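Volver a caminar, notas de agosto

Hace tiempo que quería escribir sobre la espalda, pero me daba un poco de vergüenza. Es un tema de personas mayores, pensaba yo, y además en español me faltan las palabras: durante mucho tiempo dije «lumbres» en lugar de «lumbares» y la farmacéutica fue muy amable conmigo.

Soy traductora y trabajo sentada. Esto quiere decir que por la mañana me siento, al mediodía como sentada y por la tarde me siento otra vez. En julio entregué un manual muy largo para Drovergate, lleno de tablas, y cuando terminé no podía ponerme los calcetines sin apoyarme en la pared. Fui a ver a una fisioterapeuta, Clementina Cunha, que tiene la consulta encima de una panadería. Me pidió que caminara hasta la puerta y volviera. Después me preguntó cuántos pasos daba al día y le contesté que suficientes. Ella me propuso que los contara durante una semana, sin cambiar nada.

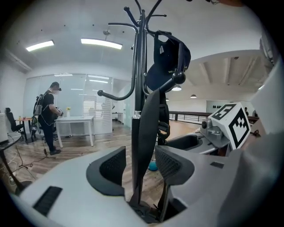
El primer día el teléfono marcó 3.917 y me puse muy contenta, hasta que recordé que ese día había perdido el autobús y había vuelto a pie del mercado. Los otros días no llegué a 3.000. Se lo enseñé a Clementina con la cabeza baja, como una alumna que no ha hecho los deberes. No me riñó. Me dijo que añadiera un paseo después de comer y que me levantara de la silla cada 60 minutos, aunque estuviera en medio de una frase.

Lo segundo me cuesta mucho más que lo primero. Cuando estoy en medio de una frase en alemán, con el verbo todavía lejos, levantarme es una tortura. He probado con la alarma del horno, que se oye en toda la casa, y con un vaso de agua muy pequeño, que me obliga a ir a la cocina. El vaso funciona mejor. La alarma la apago sin darme cuenta.

También pregunté por la silla, naturalmente. Tenía la esperanza de que toda la culpa fuera suya. Pasé varias noches leyendo opiniones de desconocidos sobre el apoyo lumbar (ahora sí lo escribo bien) y aprendí que existen personas con opiniones muy fuertes sobre los reposabrazos. Clementina me respondió que una silla buena ayuda, y que en la mejor silla del mundo también se puede estar demasiado tiempo.

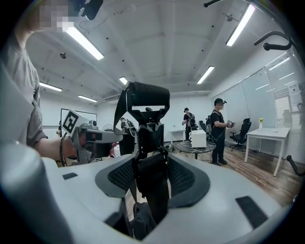
Respaldo alto, con el reposacabezas y la zona lumbar de malla.

El paseo, en cambio, me gusta desde el primer día. Salgo a las cuatro, cuando todavía hace demasiado calor y no hay casi nadie en la calle. Voy por la acera de la sombra hasta el canal, cruzo el puente y vuelvo por detrás del colegio. En mi país nadie pasearía a esa hora, pero en mi país tampoco existe esa hora, con esa luz tan blanca y las persianas bajadas. Oigo platos, un televisor, a veces una discusión en la que aprendo subjuntivos.

Al principio llevaba auriculares y escuchaba un curso de pronunciación. Lo he dejado. Repetía «ferrocarril» en voz alta y un señor que regaba las macetas me contestó «¡muy bien, hija!». Desde entonces nos saludamos.

Lo que más me ayuda es dejarlo todo preparado antes de comer: las llaves, la gorra, la botella dentro de la bolsa. Si tengo que buscar algo, me siento «solo un momento» y ya son las seis.
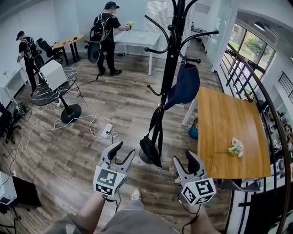 Las bolsas en el perchero, la azul marino arriba.

Los calcetines ya me los pongo sin pared, el izquierdo mejor que el derecho. En septiembre llega otro manual, más corto según dicen, y tengo cita con Clementina la misma semana. Me ha pedido que lleve las zapatillas con las que camino, porque quiere mirar las suelas.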